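**Can I dye a beige jumper without ruining it?**

Awuor Simiyu

Found a lovely old jumper at the Gallora market on Sunday and I'm in love with everything but the colour! I want a deep plum. The label's gone, so I've no idea what it's made of.

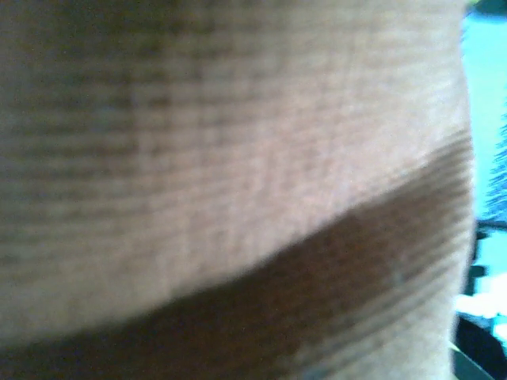
Plum may be ambitious, I know, but I've got my heart set on it. The shade I'm starting from is a pale beige, a bit pinkish in the middle, with fine lines running across. Will dye cover that evenly?

### Itsuki Fujimoto

Oh, do it! Pale beige is a brilliant base. Snip a strand from an inside seam and test that first. Weigh the jumper dry too: my dye wants one sachet per 100 g, and I always go slightly over for plum.

1. Soak it in plain water until it's wet right through.
2. Open out every fold before it goes in the pot, or you'll get pale patches in the creases.
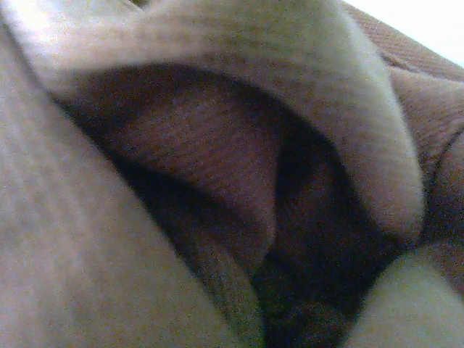
3. Warm it slowly, stir gently, and let it cool in the pot.

If it's acrylic, ordinary wool dye won't take.

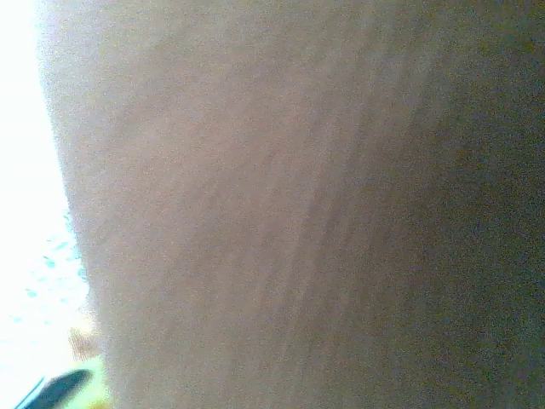 *Dusty beige, very close up*

### Kramer17

dont bother, just buy a plum one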